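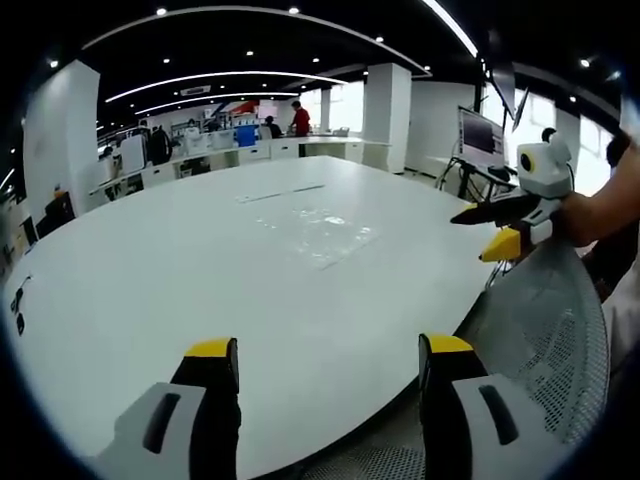
Atelier partagé Domton — Construire une pince à main instrumentée
Notes de cours, séance 4 : doigts, ouverture, premiers essais

La séance porte sur le montage des doigts et sur le réglage de leur ouverture. Le corps et la poignée doivent être terminés ; ceux qui ont encore des pièces à imprimer passent par le fichier Irkby, version de novembre. Chaque doigt comporte une partie gris pâle avec une fente allongée, puis une mâchoire noire coiffée de jaune. Les deux doigts se montent en miroir. Pour les essais, on prend la grande table ovale blanche, dont la surface brillante renvoie les lumières du plafond : c'est un fond difficile pour la caméra, et le film plastique transparent et froissé posé dessus l'est encore plus, avec ses reflets irréguliers. On commence donc par la bande plate et claire.

1. Montage des doigts

Présenter les deux doigts à sec, sans colle ni frein-filet. Serrer les vis à la main, puis un quart de tour à la clé. Un doigt trop serré force sur son guide et revient mal ; un doigt trop lâche prend du jeu latéral, et ce jeu se retrouve ensuite dans toutes les mesures.

Ouvrir et fermer la pince 20 fois avant de passer à la suite. Si un point dur apparaît toujours au même endroit, démonter et ébavurer la pièce imprimée. Ne pas graisser.

2. Réglage de l'ouverture

L'ouverture maximale du modèle Ngata est de 90 mm, mesurée entre les faces internes des mâchoires. Mesurer au pied à coulisse, pince tenue à l'horizontale. Si la valeur est inférieure, vérifier d'abord la butée de la poignée.

Le capteur de position se lit en valeur brute, de 0 à 1023. Sur la pince d'Anahera Katene, l'ouverture complète donne 962. Cette valeur change d'un exemplaire à l'autre : relever la vôtre et l'inscrire dans le fichier de configuration. Ne pas recopier celle du voisin.

3. Caméra

L'objectif doit voir les deux extrémités des doigts, pince ouverte comme fermée. Bloquer le module avant de lancer l'étalonnage, sinon tout est à refaire. L'exposition se règle en manuel. En automatique, le passage de la table blanche à un objet sombre fait varier l'image pendant la prise.

4. Essais

Ordre conseillé : bande plate, petit objet rigide, film plastique. Approcher lentement, doigts ouverts, fermer, soulever, reposer. Une prise par enregistrement. Le script Baltidby refuse les fichiers de plus de 300 Mo — couper l'enregistrement entre deux essais.

Noter les échecs aussi, avec l'objet et la position de départ.

Pour la prochaine séance : apporter la pince montée, la valeur relevée au point 2 et deux enregistrements de la bande plate.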